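To: Kimard Household list
Date: 2021-09-09
Subject: Re: [kimard-household] Paper on the dining table, yes or no?

Hello all,

I answer inside the message, I hope the quoting comes out correctly this time. Last time my mail program put all my lines together and it was difficult to see who wrote what.

> We bought a second-hand round table in May, solid wood, with
> an oil finish as far as I can tell. The seller kept a cloth on it
> all the time and I understand why, it marks very easily. But I
> don't like to wash a cloth every two days.

I know this problem well. We have also a round wooden table, a reddish-brown one, and we eat on it every day. For the first years we used a cloth. Then we used a clear plastic cover from Panicker, which was easy to wipe, but in summer it stuck to our arms and one day we lifted it and the wood had gone cloudy in a ring. Moisture had been sitting there and could not leave. After this I decided for paper, and we have used paper for six years now.

> Somebody on this list once wrote that she puts old newspaper
> down for meals. Does that work in practice? Doesn't the ink come
> off on the table?

I think that was me. Yes, it works, with some conditions.

The ink question first. With fresh newspaper it can come off, especially the big black areas and the advertisements in full color. I had a gray shadow on the table once from a page of car advertisements that got wet with soup. Since then I let the paper rest on a shelf for two weeks before it goes to the table. If I rub it with my thumb and the thumb stays clean, it is ready. If you are not sure about your oil finish, please try first on the underside of the table, with a wet piece of the same paper, and leave it there overnight.

At our home we use mostly the student newspapers from English class. They are in Chinese and English, thin newsprint, with a lot of small pictures. The school gives them out and after the exercises are done they have no other purpose. One sheet unfolded covers the most part of our table. I prefer them to the daily newspaper for one more reason: there is something to read during breakfast. Our younger one learned the days of the week partly from the tablecloth.

> And what do you do with bowls that have a rough bottom? Ours
> are stoneware and the foot ring is not glazed. I can feel it
> scratching when I push one across the table.

This is the real danger for the wood, in my opinion, much more than the ink. Turn every bowl over when you buy it and go around the foot ring with your finger. If it feels like sandpaper, you can rub it on the bottom of another unglazed bowl under running water, ring against ring, for one minute. It makes an ugly noise, but the ring becomes smooth. I did this with our whole set.

Our bowls for every day are white inside and dark charcoal on the outside, with a thick white rim. I weighed one for this message and my kitchen scale says 442 grams, so they are not light. A single sheet of newsprint does protect the table when you put such a bowl down, but when you pull the bowl sideways the paper will tear and then the foot is on the wood. For this reason I use two layers under the places where we sit. Lifting the bowl is still better than pulling it. I say this to my family each evening, with medium success.

> The other thing is hot dishes. I have seen people use metal
> trays under them. Is that enough or does the heat go through?

A metal tray alone is not enough for a pot from the stove. Metal passes the heat very well, that is why we cook in it. We have small round metal trays with a low rim, and we use them for bones, peels, shells, the small things that you don't want in your bowl. For this job I would not want to be without them. But under a hot pot I put a cork mat from Gison, 16 cm wide, and the pot goes on the cork. If you want the tray also, for the drips, then the order is cork, tray, pot. Never the tray directly on an oiled surface with something hot in it. I have a pale ring that will be there as long as the table is there.

Please check the edges of the trays too. Some cheap ones are pressed and have a sharp line on the bottom. You don't notice it until you turn the tray on the table and it makes a curved scratch.

> How long do you leave the paper before changing it?

One day, if nothing is spilled. After dinner we take the bowls and trays away, fold the four corners of the paper to the middle with all crumbs inside, and it goes in the bin. Then I wipe the table with a cloth that is only a little damp, and I leave the wood open to the air for the whole night. I believe this is the most important point of all. Wood that is always covered, with cloth or plastic or paper, does not do well. New paper comes in the morning.

If something wet is spilled, don't wait until the end of the meal. Lift the bowls and change the sheet. Newsprint takes the water in quickly and then holds it against the table, and 28 minutes of family conversation is enough to leave a mark. I have tested this without wanting to.

> Last question, is it worth oiling again before I start, or after?

Before. Oil it, wait until it is dry to the touch, and then wait some more days before any paper touches it. I was too impatient once and the paper glued itself to the table in a patch beside my chair. I had to remove it with a wet sponge and a plastic card, and for some weeks there was a very faint sentence about computer class in mirror writing. It went away with the next oiling. I use the ordinary Cletent table oil, a thin coat with an old cotton sock, in spring and again before the heating season starts.

If another member has experience with baking paper or brown packing paper in place of newsprint, I would be glad to read it. The brown paper looks nicer for guests but I find it slides too much under heavy bowls.

I add our table with the paper on it, one of the bowls and one of the trays.

Kind greetings to the list
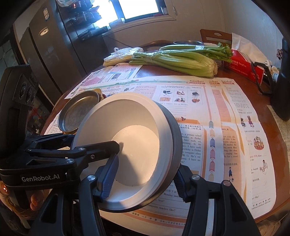
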